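Ticket 547: Shelf label printer skipping every other label
Product: Kolleo label printer, desk model
Opened by: Tanveer Chaudhry
Status: Open, waiting on customer

What's going wrong

Hi all, me again (sorry!). The label printer in the back office at the Flavelberg shop has started spitting out a blank label after every printed one. It was fine all week, then on Thursday I changed the roll before opening and it's been at it ever since. Price goes on the first label, nothing on the second, price on the third, and so on. It's driving me round the bend because I've got the whole fruit and veg section to redo, and at this rate I'll be through the box of rolls before I get to the onions.

The PC side looks all right to me. Skestau sees the printer, the queue empties, no error pops up, and the little light on the front stays green. If I send a single label it comes out perfect, followed by its blank friend.

Napa cabbage is the one I've been using for all my test prints. Short name, one price, no barcode trouble.
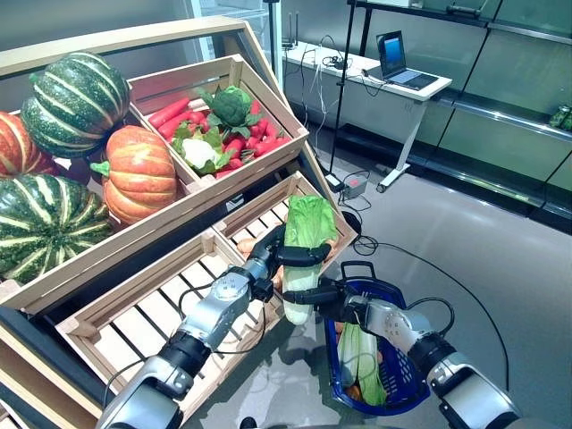
What I've tried so far

1. Turned it off and on again, obviously. Twice, with the lead out of the wall the second time. No change.

2. Took the roll out and put it back in, making sure it was under both guides. I did find a bit of sticky backing wrapped round the roller and peeled that off with my nails, and I was so sure that was it! It wasn't.

3. Swapped to a different roll from the same Verschueren box. Same blanks.

4. Held the feed button down until it flashed, which is meant to make it measure the gap between labels. It ran out a long strip, stopped, and then printed a page of settings. The label length on there says 38 mm. I got the ruler out and the labels look shorter than that to me, but the ruler in our office has a chewed end so don't hold me to it.

5. Deleted the printer from Skestau and added it back. I lost my saved layouts doing this, so please don't tell anyone else to try it. I had to type the napa one in again from scratch.

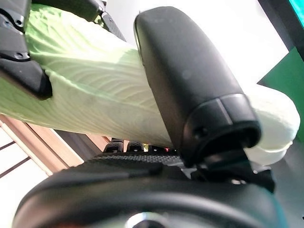
cabbage leaf, close up

6. Printed from the other PC, the one by the door. Blanks again, so I'm fairly happy it isn't my machine.

Where I am now

I've had a dig through the old tickets and 614 sounds a bit like mine, only theirs was skipping two labels and they ended up sending the printer back. I'd really like not to do that if I can help it, we've only got the one.

For now I'm winding the blanks back by hand and feeding them through again. It works up to a point, but they come out wonky and one has already got stuck under the print head. The leafy greens are still waiting on their labels, so that's next on my list once this thing behaves.

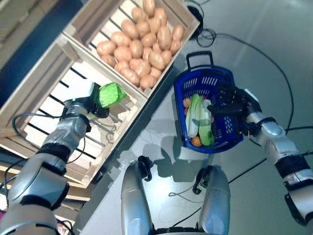

Sandro Fontana replied that the 38 mm on the settings page was the bit he'd look at first. If the labels are shorter than the printer thinks, it will run past the gap and carry on to the next one. He asked me to check the side of the Verschueren box for the size, then go into Printer Setup in Skestau, change the length to match and hold the feed button again for 7 seconds, with the lid properly clicked down.

Right, I've been and looked. The box has a different product code from the empty one in the recycling, so I think we've been sent a new size and I never noticed. The bit where the size should be is under the delivery sticker, typical. I'm going to soak it off and measure a label with a proper tape.

Sandro, can you leave this open until tomorrow? I can't get to Printer Setup without the manager login and she's gone home. I'll put the new settings page on here once I've run it.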